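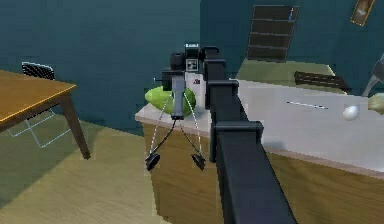
Barkville Household Hints, data card

Maintained by Kacper Nowicki. Version 2. Last changed in September.

What is in it

2000 short household tips, one per row, copied from parish newsletters, the backs of calendars and the letters pages of local papers. They cover stains, smells, limescale, sticky drawers, moths and keeping bread. Each row has the tip as printed, the kind of source, a topic word and a column called "checked".

Please read the part on "checked" before you use anything else. Most people who write to me haven't.

What "checked" means

It means that somebody tried the tip at home once and wrote down what they thought. There was no control, so a tip that says to leave vinegar on a tap overnight was never compared with leaving the tap alone overnight, or with plain water and a good scrub. Only 49 rows have this column filled in. A "yes" tells you one person was satisfied, and I would not put it any higher than that.

I was asked to add a score out of ten for how well each tip works. I won't. I have no idea how well they work, and a number would only make my ignorance look tidy.

Where the tips came from

The first batch was typed up in Barkville. Later rows came from two private scrapbooks, known in the source column as Asen and Bouazza. The Bouazza scrapbook is the better of the two – it keeps the wording and often the name of the paper. The Asen one was plainly rewritten by whoever kept it, and several tips in it look suspiciously like advertising copy with the product name taken out.

Known problems

Repeats. The same advice about bicarbonate of soda turns up in 17 different wordings. I have left them all in. Do not take this as a sign that it is true; newsletters copy each other.

Dates. Hardly any. If a row has a year, it was guessed from the price of something on the same page.

Safety. Some of these tips are bad. A few suggest mixing cleaning products that should never be mixed. They carry the word "danger" in the topic column, but I am not a chemist and will have missed some.

Spelling. Left as found, apart from letters I couldn't read, which are marked with a question mark.

What it is good for

Looking at how people write instructions, or how a piece of advice changes as it gets passed on. Holero uses it to test a search box, and I have no quarrel with that.

What it is not good for

Cleaning your house. Also any claim that "traditional methods" beat shop-bought ones – this file can't show that, and I doubt the claim anyway.

Files

tips.csv – all rows
sources.txt – what little I know about each source
changes.txt – corrections since version 1

Corrections are welcome if you send the row number and a scan of the page. "My gran always did it" does not count as a source.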